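Search this site
Type and press enter

The Blanket Drawer Gallery

8 min read

Every July I empty the big cedar chest at the foot of the guest bed, and every July I find something I'd completely forgotten I owned. This year I decided to put the whole business on a page, partly for my cousin Rania Karaki (she keeps asking which blankets are up for grabs) and partly so I can stop keeping the list in my head. There were 31 pieces in the end, counting pillow covers, and it took me from Thursday after lunch until it was too dark to tell navy from black.

Most of it I'll just tell you about. The captions got long, sorry, I like fabric!

The guest bed is where all the sorting happens. It's the only flat surface in the house big enough, and I leave the floral quilted bedspread on so nothing gets snagged on the mattress buttons. Then the shaggy fleece blanket goes on top, the one with the enormous flowers in orange and peach and cream with a bit of dusty rose in it. I bought that one at the Forsyth street market on a freezing morning and wore it home around my shoulders. It's loud. My sister says it looks like a motel lobby. I would save it first in a fire.

The trouble with folding on top of a deep pile is that everything sinks and nothing slides, so you can't do that nice smoothing sweep with the side of your hand. You have to work from the corners. Take the two corners nearest you, bring them together, then go find the others. 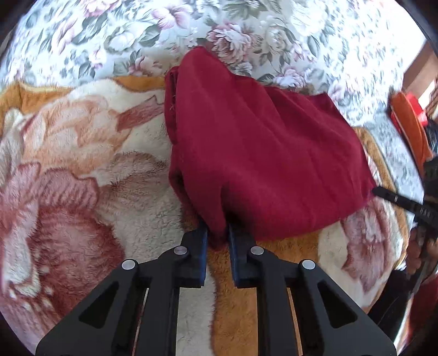

Page last changed: Thursday, 9:40 p.m.

The dark red one, caught at the bunched-up stage with its folds going every which way. It's a soft, slightly fuzzy cloth, somewhere between crimson and maroon depending on the lamp, and I love it against those orange flowers even though the two have no business being together. Spot the loose thread on the left seam. I've added it to the mending pile, which is its own gallery for another day.

I've had the red cloth for years and it has been a table cover, a stage curtain for a puppet show and the lining of a cat carrier. It came in a bundle of remnants from Wikelar, back when they still sold ends by weight, and I paid 8 dollars for the lot. There was a mustard piece in there too that I turned into a vest, and the less said about the vest the better.

If you have a cloth like this, with no hem to speak of and a bit of fuzz, here's how I do mine. Shake it out first, away from the shaggy blanket, or it'll pick up every stray fiber going. Lay it down, find the corners, and don't worry about the middle yet. Pull the corners out until the big creases let go and then fold in half the long way. Half again. Then roll it. I know some people are strict folders and I respect that, but a rolled cloth fits down the side of the chest where a folded one won't, and you can see the color of it from the top.

I do iron the cotton things. I do not iron fleece or anything that feels like felt, after an incident with a green Christmas tree skirt that left a shiny print in the exact shape of the iron. I still use it, with the shiny bit turned to the wall.

On to the rest of the chest, since people always write and ask. The two crocheted throws went back in at the bottom with the heavy stuff. The baby quilt is going to Rania, who has first claim and has already sent me three messages about it. The striped picnic blanket from Warico is staying in the car from now on, where it should have been all along, because last summer we ate sandwiches on a shower curtain.

The pillow covers were the slow part. I measured the square ones and the biggest came out at 63 centimeters, which explains why I have never once found an insert to fit it. If anybody has a giant pillow going spare, please write to me. It's a gorgeous cover, dark blue with a braided edge, and it deserves to be stuffed.

Storage notes, for those of you who collect these: I use the Fekasora cotton bags with the drawstring, one kind of fabric to a bag, and a paper tag tied on with kitchen string. I tried writing on the bags themselves and the ink came off on a cream wool blanket. Cedar blocks get a quick sanding before they go back in. I also tuck in a bar of plain soap, still wrapped, the way my aunt did, and I have no idea if it does anything besides smell like her house.

Still undecided about the plaid with the burn hole. It's warm, it's ugly, and the dog next door has been eyeing it through the fence.

The flowery blanket isn't going in the chest at all, by the way. It's staying out on the bed, and the next guest can like it or bring their own. Rania, the quilt is in a bag by the front door with your name on it, come get it before the weekend.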